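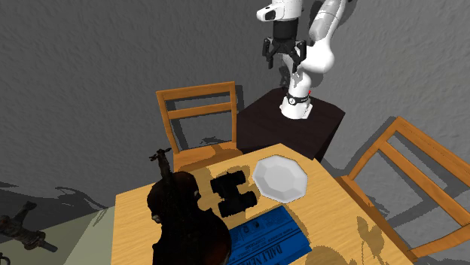 Progress report to the Marville fund, second period
Project: Kemora, tabletop rearrangement from spoken and written instructions
Prepared by Timothée Bodin, for the August review

Summary for readers with a train to catch

The planner works in simulation more often than it did in the spring. The perception module is now the weak link, a title it took from the grasp sampler in a close contest. We are behind on one milestone, on time with two, and have spent less than planned on computing, mostly by turning things off at night.

What we said we would do

In the last report we promised a scene generator that would stop putting the same mug on the same table. The generator now draws from a mixed library of household objects and places them on and near the table, with furniture and lighting varied too. It has no sense of what belongs together. A plate may share a tabletop with binoculars, a newspaper and a violin, and the planner is expected to get on with it. Reviewers last time asked whether the scenes should look more like real kitchens. We discussed this and decided to leave the library broad, because a planner that has memorized where kitchens keep their plates is of little use to the people at Skovance, who do not have kitchens.

Planning

The task planner now runs in two stages. The first turns an instruction into an ordered list of moves, and the second checks each move against reach, collisions and the width of the gripper. Previously both happened at once, and when something failed the log said "no plan found," which was accurate and no help to anyone. The log now names the step and the constraint. Our median debugging session has become noticeably shorter and the language in the office has improved.

Long thin objects remain a nuisance. The collision checker wraps each object in a simple hull, and the hull of a violin covers a good deal of air on both sides of the neck. The arm treats this air with great respect. Splitting the hull in 2 removes most of the trouble at the cost of slower checks, and we have made it the default for anything with a neck, a handle or a spout.

Objects that hang over the table edge are a separate case. The support test used to call them "falling" and drop them from the plan, so that an instruction to move one was met with silence. They are now flagged and handled first, before anything near them is touched.

Perception

The detector does well on things with a clear outline and poorly on dark objects in shadow. We made this harder for ourselves when we turned on stronger directional lights, after Wada pointed out that our earlier scenes were lit like a dentist's office. Chair shadows were being reported as objects, and in one memorable batch the planner tried to tidy a shadow for the full 90 seconds before the timeout rescued it. Retraining with shadow variation has helped. It has not cured the problem, and I would rather say so here than have it discovered in the demo.

Flat printed items cause a different error. A newspaper lying on the table is found reliably, but its height is estimated as anything from nothing to a paperback. The gripper comes down from above with its fingers open and closes on whatever number it was given. For the next period we plan to add a slide-to-edge move for flat things, which is what a person would do anyway.

Tooling

Every run can now be replayed from its seed, including the lighting. This took longer than the planner work and will impress fewer people. We also cut the nightly test suite to 16 scenes chosen for being difficult, in place of the large random set that mostly confirmed the easy ones were still easy.

The late milestone

Transfer to the physical arm at Skovance has slipped into the next period. The controller interface on their side changed version while we were writing against the old one. Our adapter has been rewritten, and the first dry run, with the arm moving and nothing on the table, is the next item on the shared plan.

Requests

We ask the fund to approve moving the unspent computing money to staff time for the transfer work. The amount is in the attached budget sheet, on the second tab, the first having been left over from last year.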